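4. Setting up the Seron garment steamer

4.1 Before you start

Use the steamer on a level floor or a sturdy table. Keep at least 2 feet of clear space on all sides. The Seron draws 1055 watts, so plug it directly into a wall outlet. Do not use an extension cord or a power strip.

Check that you have the steam head, the hose, the water tank, the tank cap and the fabric brush. If a part is missing, contact Hallach customer service with the serial number from the label under the base.

4.2 Filling the tank

1. Make sure the power dial is set to OFF and the plug is out of the wall.
2. Lift the tank straight up by its handle.
3. Turn the tank over and unscrew the cap counterclockwise.
4. Fill with cold tap water to the MAX line. In hard water areas, use half tap water and half distilled water.
5. Screw the cap back on by hand. Turn the tank upright over a sink and check for drips.
6. Set the tank back on the base and press down until it clicks.

Caution: Do not add vinegar, scented water, starch or fabric softener to the tank. Damage caused by additives is not covered by the warranty.

4.3 Attaching the hose

1. Push the hose collar into the outlet on top of the base.
2. Turn the collar clockwise until the two arrows line up.
3. Hang the steam head on its hook. The hose should rise from the base without a kink. Water that collects in a low loop of hose will spit from the head.

4.4 Preparing the fabric

Read the care label first. Cotton, linen and most polyester can be steamed on HIGH. Use LOW for silk and rayon. Do not steam suede, leather, waxed cloth or anything with glued trim.

Lay large pieces out and smooth them by hand before hanging them. Empty the pockets, and close zippers and top buttons so the garment keeps its shape.
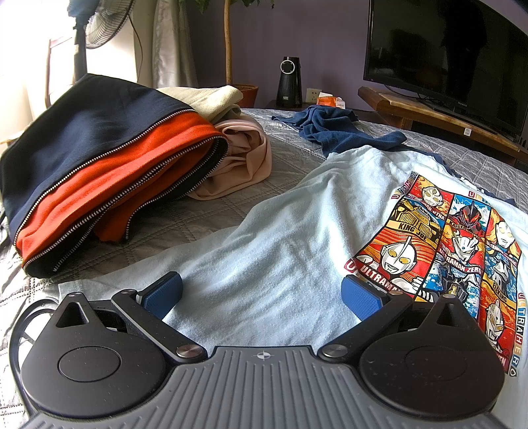

4.5 Steaming

1. Plug in the steamer and turn the dial to LOW or HIGH. The light blinks while the water heats.
2. Wait until the light stays on. Point the head away from you and let it run for 6 seconds to clear the hose.
3. Start at the top of the garment and work down slowly, pulling the hem lightly with your free hand.
4. For thick fabric, steam from the inside as well.
5. Let the garment hang for a few minutes before wearing or folding it.

Warning: Steam burns. Never steam clothing while someone is wearing it, and keep your free hand below the head.

Note: Gurgling in the hose means water has collected there. Raise the head above your shoulder until the noise stops.

4.6 After use

Turn the dial to OFF, unplug, and allow the unit to cool fully. Empty the tank and leave the cap off overnight. Descale after every 50 fills; see section 6.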